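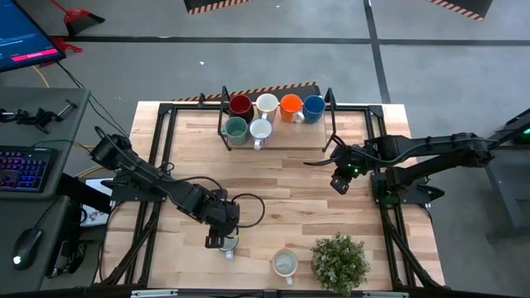 Report from the Iltano open day in Ernmont

In March I took the train to Ernmont for the open day of Iltano, a small studio that makes co-operative horror games. I play their games with three friends almost every week, so for me it was a bit like visiting the kitchen of a favourite restaurant.

The doors opened at ten. There were 50 places and all of them were taken. Hildegard Seidel, the lead designer, welcomed us in the hallway and divided us into two groups. Mine began in the sound room, which is much smaller than I had imagined. The walls are covered with grey foam and you hear your own breathing, a good start for a horror studio.

Most of the noises in their next game, Stanel, are recorded by hand. The game plays in an abandoned salt mine, where up to four people look for a missing survey team. A sound designer let us hear a long, wet creak and asked us to guess the source. I said a door. It was a leather suitcase being twisted. They have 4,000 of these recordings in the library, and he admitted that finding the right one can take longer than making a new one.

After lunch we could play. The demo level has 53 minutes on the clock, and our team did not survive even half of it. You carry one lamp for the whole group, and whoever holds it cannot use any other tool. This is a simple rule, but it changes how people talk to each other. Two strangers in my team were arguing like an old couple after five minutes. The voice chat becomes weaker with distance, and when our last player walked too far into the tunnel we only heard half a word from him – then nothing.

I was less happy with the menus. The colours are dark, the letters are thin, and I needed help to find the brightness setting. Anneliese Ostermann from the interface team wrote this down and told me I was the third person to mention it that day.

The last part was a talk about Mühlbauer, the creature in the mine. It is named after a landlord one of the programmers had as a student. It does not see the players at all and follows only footsteps and voices, so whispering into your real microphone helps. The question time was too short, and several people still had their hands up when we had to leave the room at four.

Entry was free, coffee was two dollars. If you go next year, book early and take a warm jumper for the sound room.

Recent posts
Four games to play with the lights on
Why I stopped playing horror alone
My favourite co-op maps, part two

We use cookies to remember your settings. By using this site you agree to this.

Contact | Back to top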